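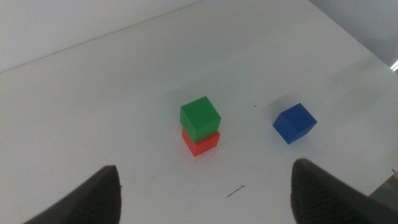 *Entry: Perihan Bozkurt, Taludcombe lab, 2024-04-13. Cc Ciarán, Muammer.*

Stacking fault on the Menon task, run 169. Target is blue on green on red. Green was already sitting rotated on red, within tolerance by the planner's check, so the run carried on to blue.

The offset is the part I don't like. The place pose for blue is taken from the red cube and never updated after green goes down.

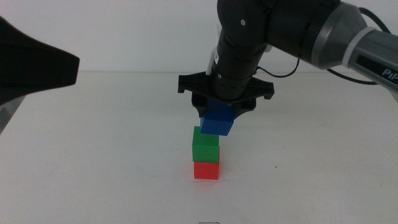 The error is then carried into the third cube – blue comes in to the right of green. The release check looks at height and finger current only. No lateral term, so a bad placement passes. Log shows no fault code until the arm's retreat, 15 frames late.

## To do

- Re-estimate the stack pose before each place. 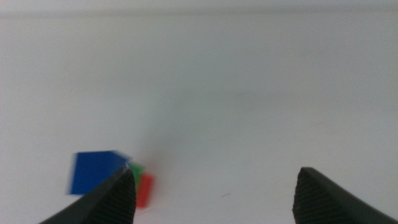 - Ciarán to add a lateral limit to the release check.
- Keep retreat at low speed until both are in.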